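Products > Cell Software > Trallora Planner

Search products, manuals, downloads

Trallora Planner 2 - motion planning and collision checking for two-arm cells

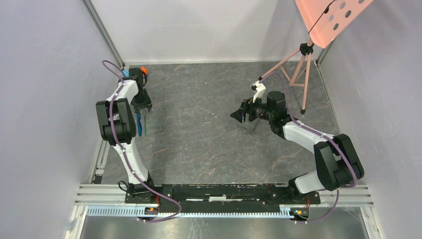
Trallora Planner computes paths for two robot arms that share one work surface. It runs on the cell computer, between the task layer and the joint controllers, and treats both arms as a single system when it checks for contact. Each arm keeps its own controller. No change to controller firmware is needed.

Cell model

The planner works from a cell file that holds the surface, the walls, the rails and anything else that stays put. Fixed equipment inside the reach of an arm, such as a tripod or a corner post, is entered as a box or a capsule with a margin. The default margin is 30 mm and can be set per object. Cables that run outside the arm are modeled as a swept tube along each link. The tube is coarse on purpose: a loose loop moves more than the solver can predict, and a tight fit here causes snags near the elbow joint.

Small objects on the surface are not part of the cell file. They come from the perception input as a point cloud or a list of poses, and expire after 800 ms unless refreshed.

Shared space

The region both arms can reach is split into cells that are reserved before motion starts. An arm that cannot get its cells waits outside them or takes a longer path, depending on the policy:

Hold - the second arm stops at its last safe point.
Detour - the second arm replans around the reserved cells.
Joint - both paths are solved together. Slowest to plan, and the only policy that allows both grippers to work on one object.

Policies can be changed between tasks but not during a motion.

Tooling

The package includes a cell editor, a log player and a command line checker that replays a recorded run against a changed cell file. The checker returns the first contact pair and the joint values for both arms. Victor Odera's application note on wrist-mounted sensors explains how to add a bracket to the gripper model without repeating the full calibration.

Interfaces

Joint state in, joint trajectory out, over TCP. Saneck gripper profiles are supplied. Ccori profiles are in test and will follow in November. Other grippers need a mesh and a jaw travel limit.

Limits

The planner is not a safety device. It does not replace an emergency stop, a guard or a rated speed monitor. Transparent parts are often missed by depth sensors and should be passed in as poses. Moving bases are not supported.

License

One license per cell computer, both arms included. Version 2 will receive fixes until 2031. Cell files from version 1 open in the editor but must be saved again before use.

Page revised Jun 3, 2025

Contact Trallora, Dranedstead | Copyright Trallora | Back to top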